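Grutik - README

Grutik is a small command-line tool that checks whether your backups can really be restored. It reads a backup archive, unpacks it into a scratch folder, compares every file against the list made when the backup was taken, and writes a plain report. It doesn't make backups. Plenty of good programs do that already, and Grutik is happy to sit behind any that writes tar or zip archives.

Elis James wrote the first version in June after a restore at Howells came back with a mailbox folder missing. Si-eun Jin added the zip reader and Tsz-kin Chung rewrote the report code, so it's now a joy to read even on a narrow terminal!
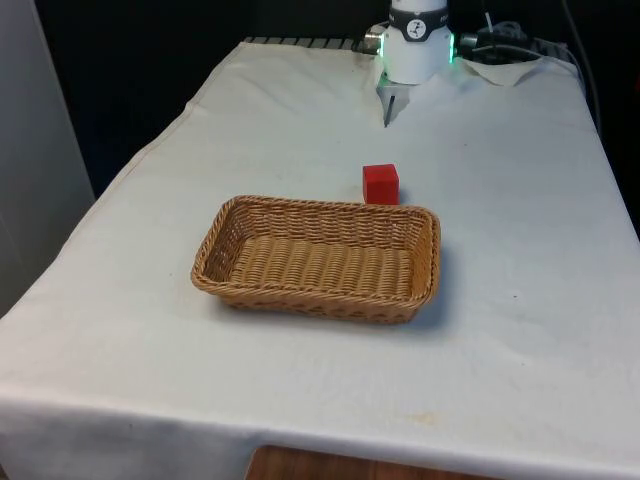

Getting started

Grutik needs Python and nothing else. Unpack the release, change into the folder and run:

python grutik.py check mybackup.tar --list mybackup.list

The list file is plain text, one line per file, with the checksum first and the path after it. Names with spaces are fine, and so are accents. Photo folders are a lovely thing to try first, as they tend to hold a few big files and you see results straight away. A picture like the one of the woven basket on a white cloth will do nicely: put it in a folder on its own, make a list, back it up, then change a single byte in the archived copy and watch Grutik pick it out. I still get a kick out of that.

If you have no list file, run "grutik.py list" on the original folder and keep the result somewhere other than the backup disk.

Commands

check - unpack and compare everything
list - make a list file from a folder
peek - show what's in an archive without unpacking it
report - print the last report again

Options

--scratch PATH where to unpack (the system temp folder by default)
--sample N check only N files, picked at random
--keep leave the scratch folder in place afterwards
--quiet print failures only

What the report says

Each file gets one of 3 marks: SAME, DIFFERENT or MISSING. Files in the archive that aren't on the list go in a separate block at the end, headed EXTRA. The exit code is 0 when every file is SAME and 1 for anything else, so it's easy to hang off a nightly job. EXTRA files don't change the exit code. Hala Abdel Rahman has argued well for a switch that makes them do so, and it's coming.

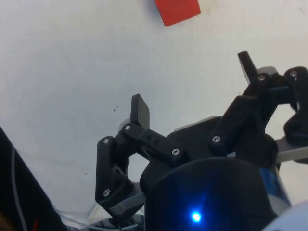
Does Grutik change the backup while checking it?

Archives are opened read-only, and everything is unpacked to the scratch folder, which is removed at the end unless you pass --keep.

Test archives

The tests folder comes with a set of archives we call the Indelcombe set. It holds 1592 files across 15 archives, and 140 of those files have been damaged on purpose: cut short, swapped with a neighbour, or given a wrong date. The expected result for each is in tests/expected.txt. Please run the whole set before sending a patch - it takes around three minutes on an old laptop and it has saved me from myself more than once.

Eirlys Foulkes put the set together and keeps the notes on how each archive was damaged. If you find a kind of damage that isn't covered, send her the smallest archive that shows it. Small ones are wonderful. Please don't send anything with private mail in it. 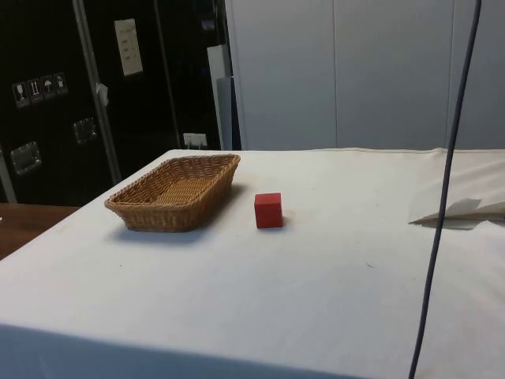
Basket and red cube on a white-covered table.

Known problems

Split zip archives aren't read yet. Grutik stops with a message at the second part.

Very long paths fail on some Windows machines. Using a short scratch path such as C:\g gets round it.

Encrypted archives have to be decrypted first. Si-eun has a branch that asks for the passphrase, and it's looking really promising, but it keeps the passphrase in memory longer than we'd like.

Dates in old zip files are rounded to even seconds, so Grutik ignores a one-second gap.

Changes in this release

New peek command.
Report columns line up when file names contain accents.
--sample now works together with --quiet.
Vekadville mirror added to the download list.

Licence

MIT. See LICENCE.txt in the top folder.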